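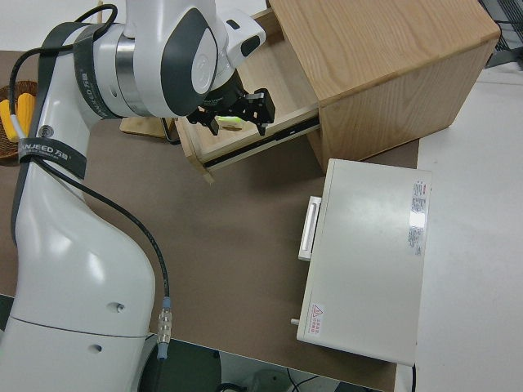 Lolldale open day, 2025-06-17. Notes typed on the train, so excuse the state of them.

Got there late. Bus dropped me at the wrong end of the estate and the signs run out after the second car park. Missed the welcome talk, missed the bacon rolls. Badge, lanyard, tea in a paper cup, straight in with the second group. Maritza Villanueva leading ours – quick walker, good answers.

Place is bigger than last time. They've taken the unit next door and knocked through. Sawing and turning at the back, finishing in the middle, the kitchen things at the front where visitors can get at them. Smells of beeswax all the way through.

**Storage first.** Light oak cabinets, proper grain on top and sides. Pull-out drawer on a black metal runner. I asked about wooden runners, which Cabrera still do. Answer: customers overfill drawers, wood sticks in winter, end of discussion. Fair enough. Pale sides to the drawer, nice and plain. No price on it yet, they're talking about June next year for the full range. Would like one for the hall.

**Kitchen table.** Best bit of the day for me. Dish rack in light wood, slats and dowels, plates standing up in it: grey, pale blue, pastel yellow. Round wicker basket with two corn cobs in. I'm doing our own shop window next week so I was mostly looking at the colours. Pale plates against a dark table, bit of yellow from the corn, done. We always put out far too much.
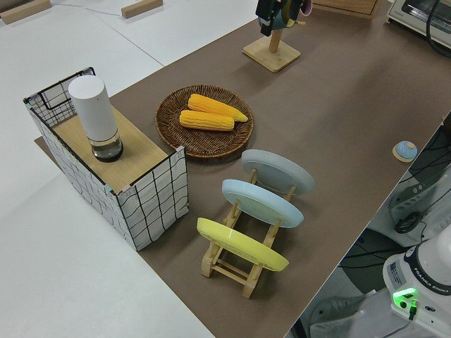

Povilas Lill thought the rack was the weak point: fine for side plates, he said, but put a heavy stoneware dinner plate in and you'd want the dowels thicker and closer together. He'd sooner pay more and have it last. Ilona Kovács disagreed, she's had a Viko one by the sink for years with much thinner pegs and it's never let go of anything. Went on a while. Nobody won.

Rack is 29 pounds on the list, 85 for the rack with a mug tree and basket together. Bit steep? The baskets are bought in, they were quite open about that. Weaving is a diffrent trade and they don't pretend otherwise.

Finishing room after that. Oil only on anything that goes near food, two coats, then left overnight. Rags go in a lidded metal bin. Didn't get to see a coat go on as they were on lunch.

**Mug tree.** Flat rectangular base, tall post, short dowels sticking out both sides. Simple thing, I like it a lot. My one at home tips if you only load one side, must ask what the base on this weighs. Forgot to ask.

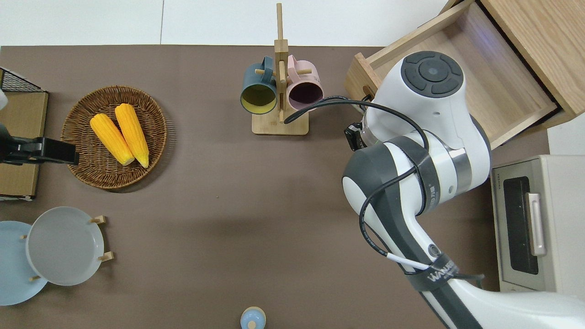 *Mug tree, basket and plate rack on the kitchen table, Lolldale.*

Questions at the end, fifteen minutes or so, cut short by the next group. Notes as I have them:

- minimum trade order is 30 pieces, mixed is fine
- seconds sold at the gate, cash or card, June only
- repairs yes, but you pay postage both ways
- no plates of their own, and no plans to
- Zollomar stall is seperate, don't ask Lolldale about their returns

Group list had 147 names on it by the time I signed out. Felt like it, in the corridor.

Would go again, earlier bus. Need to email Maritza re the cabinet dimensions and the mug tree base. Ilona has my pen.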